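Home | Reviews | Desks & Tables | Storage | Contact

Flenau worktable, pale wood finish: quick review
By Carol Bickerstaff
Filed under: Tables, Small Rooms
14 Jan 2025 | 1,224 views

Short one, got to be out the door by four. Bought the Flenau to replace the old Hesel, which wobbled every time I leaned on it. Had it long enough to have opinions. Colour first as that's what everyone asks. Pale, creamy, bit of beige in it. Grain is nice, long fine lines and then those big arched shapes in places.
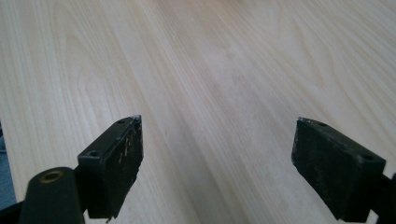

Legs went on in 90 minutes, with a break for toast. Instructions are poor, step two has the bolts upside down. Smooth top, takes a pen without a mat underneath. Wipes down fine. Tea ring came off with a damp cloth, didn't try anything stronger. Not sure how it'd cope with a hot pan and I'm not going to find out. Does show crumbs less then my dark one did.
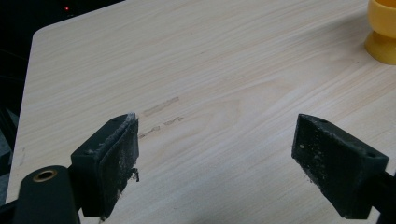 Size is the thing to check before you order. Mine only just went through the door, and I'd measured. The angled corner helps more than I expected, my hip used to find the Hesel every single morning. Edge is bevelled there too, no sharp bit. Fuseini Darko asked in the comments last time whether it'd suit two people working. Yes if you get on. Laptops fine, sewing machine plus laptop no.

Grumbles: heavy, delivery left it at the kerb, and the spare screws were the wrong lenght. Rang them, new ones promised for February.

Would buy again. Looking at the Aryee stool next.

Shares 90 | Comments 2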